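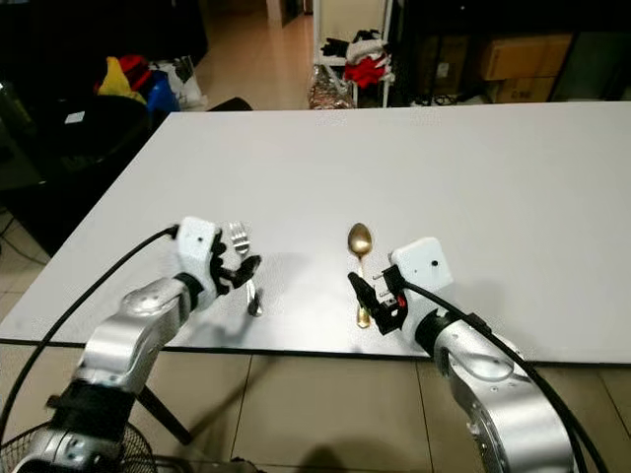

The fork and the spoon are the two things I wash most in my life, and for many years I washed them badly. I was rinsing them under the tap, putting them wet in the drawer, and then wondering why they had marks. What follows is how I do it now. Some of it I learned from my mother-in-law, some from Rónán Ó Dálaigh, who worked in a hotel kitchen in Utthorpe before he became my neighbor, and the rest from my own mistakes.

## Washing by hand

Wash the cutlery after the glasses and before the plates. The water is still clean enough, and you are not yet tired.

Use water as hot as your hands can bear in gloves. Put a little soap on the sponge and not only in the water. Hold each fork by the handle and push the corner of the sponge between the tines from both sides. Egg and mashed potato stay there, and they become like cement when they dry. If this already happened, stand the forks with the tines down in a tall glass of warm water for 20 minutes, with one spoonful of baking soda. Do not scrape with a knife.

With spoons, people clean the inside of the bowl and forget the back, where the bowl meets the handle. Pass your thumb there. If it feels a little sticky, wash again.

Never leave stainless steel overnight in salty water, for example the pasta pot. Small dark points can appear on the metal, and these do not come out with any polish that I tried.

## In the dishwasher

- Forks and spoons go with the eating end up, so the water reaches it. Sharp knives I wash by hand, always.
- Mix them in the basket. Spoons of the same kind like to lie one inside the other, and then the middle one comes out dirty.
- Do not put silver-plated pieces together with stainless steel ones. They should not touch while wet.
- Gold-colored cutlery: look first what the maker says. Some is made for the machine and some is not. When I don't know, I wash by hand.
- Open the door when the program ends and pull out the basket. The steam inside makes the spots.

## Gold-colored pieces

I bought a set for my sister's wedding lunch and I was afraid of it for months. It is not so difficult. The color is usually a thin layer, so everything that scratches is forbidden: steel wool, the green side of the sponge, powder cleaners, toothpaste. I use a soft cloth and ordinary dish soap. Lemon and vinegar should not stay on it for long, so after a salad with strong dressing I rinse these pieces immediately, even if I wash the rest later.

Silver polish is also not for them. I did this with one teaspoon and now it has a pale place on the handle. It became the sugar spoon.

## Drying

Dry by hand, while the metal is still warm. A linen towel is the best, or an old cotton one that has been washed many times. New cotton towels leave little hairs, so wash a new one two or three times before you use it for this. No fabric softener, please. It makes the towel greasy and the towel makes the spoon greasy.

Take the piece by the handle with one corner of the towel and wipe with the other corner. In this way you don't put fingerprints on it again. Rónán does a whole bunch of forks together in the towel, rubbing them like he is rolling dough. He says it is faster, and it is, but I don't recommend it with the gold ones.

For water spots that are already there: one part white vinegar, two parts warm water, wipe, rinse, dry. On stainless steel only.

## Check before you set the table

Hold the fork upright near the window and turn it slowly. Dirt between the tines shows much better against the light than when the fork is lying down. The spoon you tilt a little until the light moves across the bowl. A gray film means old soap, and a hot rinse will remove it. Rainbow colors on steel come from heat and are not dirty, but a drop of vinegar takes them away if you don't like them.

If you have time, put the clean pieces on a plain white surface before you sort them. On a dark or patterned table I always miss something.

## The drawer

Empty the whole drawer twice a year. I do it in June and before Christmas. Take out the tray, turn it over above the sink, and wash it with soap. The crumbs go always to the corner behind the teaspoons, I don't know why.

Line the tray with a piece of felt or a thin non-slip mat, cut 2 millimeters smaller than the compartment, otherwise it folds up at the side. Gearóid Hegarty, who repaired our drawer runners, told me to wipe them with a dry brush at the same time. No oil, he said, it collects dust.

Pieces you use only for guests can be kept in a cotton bag or rolled in flannel. My roll has 12 pockets and I sewed it from an old pajama. Don't close it with a rubber band. Rubber can darken silver, even through the cloth. A ribbon or a shoelace is fine.

## If the colors don't match

I was ashamed for a long time that my cutlery was from three different sets. Now I put it mixed on purpose, a steel fork with a golden spoon, and guests say it looks nice. The only rule I keep is that every person has the same combination. If the lengths are very different, put the ends of the handles on one line, two fingers from the edge of the table. The eye looks at the bottom line and forgives the top.

One bent tine can be straightened with the handle of a wooden spoon and some patience. If it cracks, throw the fork away.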